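阅读时间:7分钟

我上周三晚上又去看了一遍《伦德比》(Lundby),这是第三遍了。同去的朋友散场后问我,一部两个多小时、主角几乎不说话、连凶手是谁都没交代清楚的片子,究竟有什么好看三遍的。我在地铁站口跟他讲了四十分钟,末班车差点没赶上,他还是摇头。回家之后我越想越觉得没讲到点子上,所以干脆写下来。

先说我的看法:电影院应该多放慢的电影,而且应该在大银幕上放,在坐满人的厅里放。我知道这话听着像老影迷的牢骚,可我今年真的是被《伦德比》彻底点燃了,憋不住!

没看过的人我简单交代一下。导演是乌列尔·巴雷拉(Uriel Barrera),这是他的第二部长片。故事发生在一个叫伦德比的小镇,古德伦·鲍尔芬德(Gudrun Bauerfeind)演一个退休的渡轮售票员,某天早上她在候船室捡到一只手提箱,箱子里的东西我们到最后也只看见一角。镇上有人失踪,有人回来,警察来问过两次话。就这些。你要是按悬疑片的标准去看,前半小时一定会坐立不安,我第一遍就是这样,中间还偷偷看了一次手表(惭愧)。

然后到了那场洗碗的戏。鲍尔芬德背对着我们洗碗,收音机里在播天气,窗外有一辆车开过来,停下,又开走。她的手停了一下,接着洗。整场戏一个镜头,没有配乐。我旁边坐着一位大叔,从开场就在嚼东西,到这里他不嚼了。整个厅里没有一点声音,八十个座位,坐得满满当当,大家都在听那个水龙头!我看了这么多年电影,能让一屋子陌生人一起屏住呼吸的时刻,用一只手就数得过来,其中大部分还是靠爆炸和惊吓弄出来的。巴雷拉用的是水龙头。

现在很多人谈节奏,一开口就是“拖沓”。我觉得这个词被用坏了。拖沓的意思是这段时间里没有东西,演员没有在想事情,摄影机也不知道自己在看什么,剪辑师只是舍不得剪。这样的电影当然有,我也看过不少,去年那部得了一圈奖的《德鲁金斯特德》(Drurkinstead)就是,空镜头一个接一个,漂亮是真漂亮,可我看完只记得山。慢和拖沓之间差着十万八千里。《伦德比》里的每一段停顿,你都能看见人物在做决定,只不过她不说出来。

我特别想夸一夸剪辑。剪辑师是萨尔米泰·塞普(Sarmīte Sepp),以前主要剪纪录片,这一点在成片里处处能感觉到。她剪人说话,常常把镜头留在听的那个人脸上。警察第二次来问话的那场戏,警察从头到尾几乎都在画外,我们看的是鲍尔芬德怎么听,她听到某个名字的时候,先去扶了一下桌布。我第二遍才发现扶桌布这个动作在开头出现过,是在她捡到箱子之前!也就是说她可能早就知道些什么。我当时在座位上差点叫出来,前排的人回头看了我一眼。

这就说到为什么一定要去影院。我第二遍是在家里看的,朋友借给我一条限时的放映链接,我把灯关了,手机放到另一个房间,自认为准备得非常认真。结果呢,看到四十多分钟的时候,我起来倒了一杯水。后来又暂停了一次,去收衣服。电影还是那部电影,扶桌布的细节我也是在家里发现的,这一点我得承认,可那种被攥住的感觉没有了。慢的电影需要你把时间交出去,在家里时间还捏在自己手里,随时可以按空格键。坐在影院里,你走不了(走当然也能走,但要从一排人的膝盖前面挤过去),于是你只好待着,待着待着,就进去了。

有朋友反驳我,说这不就是绑架观众吗,好电影应该在什么屏幕上都好看。这话有一半道理。我手机上也看过让我掉眼泪的短片,在火车上,信号断断续续。可是我们听交响乐的时候,好像没有谁会说“好的交响乐应该在电梯里也一样好听”。有些作品就是照着某一种空间做的。巴雷拉和他的声音指导若苏埃·巴斯托斯(Josué Bastos)把候船室里荧光灯的嗡嗡声做得那么低,低到你用电视喇叭根本听不见,但在影院里它从头响到尾,最后十分钟突然停了。停的那一下,我后背都凉了。在家看的那遍,我压根没注意到它停过。

再说票房的问题,因为每次聊到这里总会有人搬出票房来。慢电影没人看,影院要活下去,排片自然给大片。我不懂经营,但我常去的那家纳西里影院(Naciri)给我的印象不太一样。它最小的厅就是八十座,老板把《伦德比》排在每周三晚上,不换,一排就排了两个月。头一个星期稀稀拉拉,到我第三遍去的时候要提前买票才有好位置。观众里有年轻情侣,有下了班还背着电脑包的人,也有那种头发全白、一个人来的老太太。我想大家不是不愿意看慢的东西,很多时候是来不及知道它存在。首周末排三场,场场在上午十点,第二周就下线,然后得出结论说没有观众,这个算法我一直不服气!

我也不想把话说得太满。《伦德比》有毛病。哈克琳·洛萨诺(Jaqueline Lozano)演的侄女那条线写得偏薄,她一出场总像是来替编剧递消息的,尤其是在码头那场,台词密得跟前后都不搭。洛萨诺本人很好,她在《菲洛索普》(Fillosthorpe)里有一段醉酒的独白,我到今天还能背几句,所以我更觉得可惜。还有梦境那一小段,蓝得太刻意,我三遍都没喜欢上。如果有人因为这些不喜欢这部电影,我完全理解。我只是不愿意听到“太慢”两个字就算评完了。

其实我自己从前也是说“太慢”的那种人。二十出头的时候我看电影看得很凶,给自己定过目标,要看满一千部,用一个小本子记着,看完一部打一个勾。那会儿我最怕长片,因为长片耽误打勾。有一次在电影资料馆看一部三个多小时的老片,我中途溜了,本子上照样打了勾。那个本子停在第201部,后来搬家搬丢了。现在想想,那两百来部里真正留在我脑子里的,多半是当时让我坐得难受的几部。它们过了好几年才慢慢冒上来,有时是洗澡的时候,有时是等红灯的时候,突然就想起某个人站在窗边的样子。

所以我的建议很具体。下次看到一部被人说“闷”的电影在附近上映,挑一个晚场,吃饱了再去,别喝太多水,手机关机,给它半个小时。半个小时之后还是不行,那就不行,回家睡觉也很好。但万一行呢?万一到了某一场戏,你发现自己正跟着一群不认识的人一起听水龙头,那种高兴我真的很难用别的东西去比。

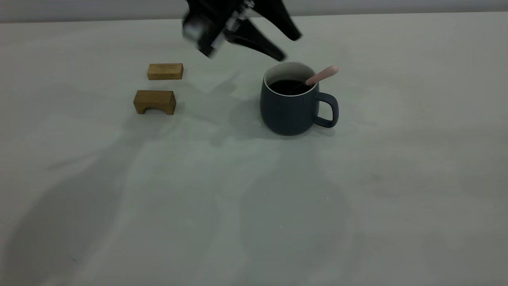

对了,纳西里那边说《伦德比》会放到十月,之后周三晚上的位置要换成巴雷拉的第一部长片。我还没看过,连剧情简介都忍着没点开。那位问我有什么好看三遍的朋友,昨天发消息来,问我能不能顺便帮他也买一张,要靠过道的。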